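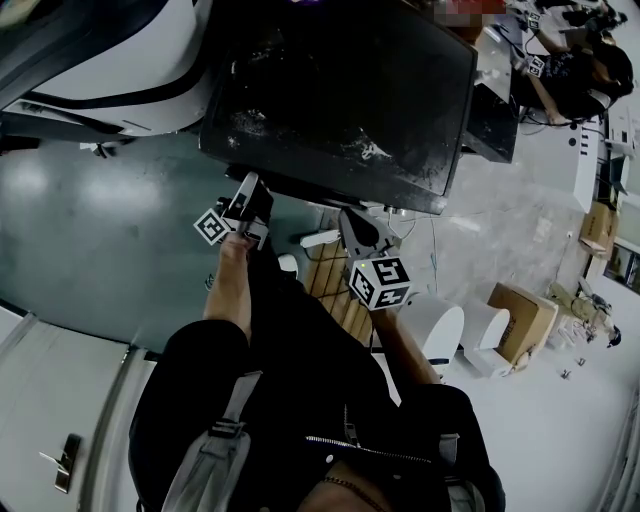

Teaching by hand: what Wustell learned from two portable grippers

The group at Wustell has spent most of the past year collecting demonstrations without a robot in the loop. Its project, called Neno, asks people to carry out a job themselves with a gripper in each hand, wearing a camera at head height. Printed marker cubes on the grippers let the software work out where each hand is. The recordings are then used to train a two-armed machine.

The lead researcher, who asked that the team be credited as a whole, said the idea came out of frustration with the old method, which was to steer the arms from a desk.

"You'd spend a morning getting one decent run of lifting a box," she said. "People are good at this already. We wanted to record them doing it the way they'd normally do it, or close to that."

The main result came in June. A policy trained on 300 hand-held demonstrations of moving office equipment finished the job in 76 of 100 trials. With the same number of hours spent on desk-steered recordings, the team had 19 successes.

She was careful about that comparison. The hours were matched but the number of recordings was not, as the hand-held method is much quicker.

"Somebody will say we just had more data, and yes, we did. Being able to get more in an afternoon is a large part of the point. We've got a matched-count run going now and I'd expect the gap to shrink."

The marker cubes caused most of the early trouble. If a cube turns away from the camera or passes behind something large, its position is lost until it comes back into view. Flat, wide objects are the worst, because both hands tend to go underneath them. The tracking software, Cù, fills in short gaps from the motion on either side. Anything longer than 3 seconds is thrown out.

"We tried keeping the long gaps and guessing," she said. "The arms learned the guesses."

Asked whether the rooms are tidied before recording, she said they are left alone. Early sessions on a bare bench gave clean tracks and a policy that failed as soon as there was a cable on the floor.

The grippers are built by Zululix, a small workshop that also makes the matching fingers for the robot. Using the same fingers on both sides mattered more than the team had expected. An earlier pair had softer pads, and the robot kept dropping things that the people had held without trouble.

Next on the list is a lighter gripper. Wrists get tired, she said, and the recordings late in a session are noticeably worse.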